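We finally went to look at the land. 16 acres off Wegener Road, listed since last November, and I have been refreshing that page on my phone like a teenager!

The agent, Tomoyo Honda, met us at the gate with boots on, so I liked her right away. She had the survey in a folder and walked us along the whole east line, which has 226 feet of road frontage and a ditch I managed to step in.

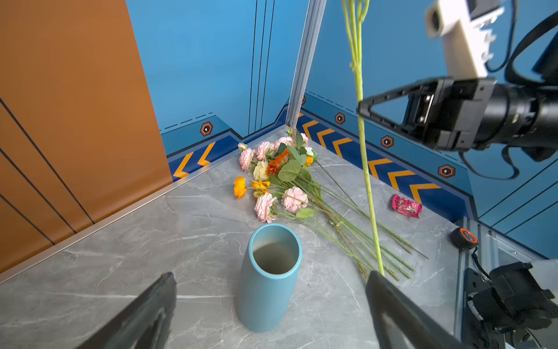
Blue vase, faux flowers.

Anyway — the zoning. Half of it is residential and the back half is still agricultural, so we could build the one house now but would have to go to the county for anything else (my brother's cabin idea, basically). There's power at the road. Water is a well, and the neighbor over at Misel Farm told us his is fine, though he also told us a lot about his knees.

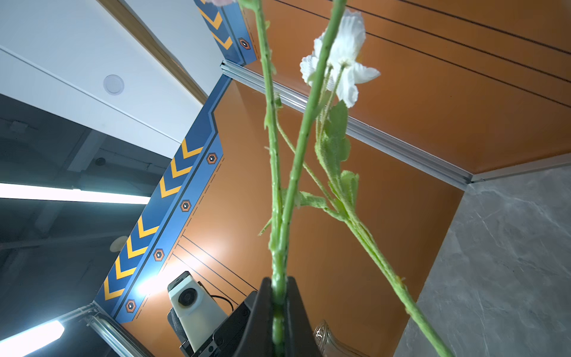 The taxes came to 1,294 last year, and I can live with that. What I can't figure out is the easement. It cuts across the low corner to the Donum parcel, and Tomoyo is going to find out if anyone still has the right to drive on it. We also want a perc test before we talk numbers, so that's four more phone calls for me this week.

Dan has already picked a spot for the porch. I told him to please stop doing that until we see the paperwork.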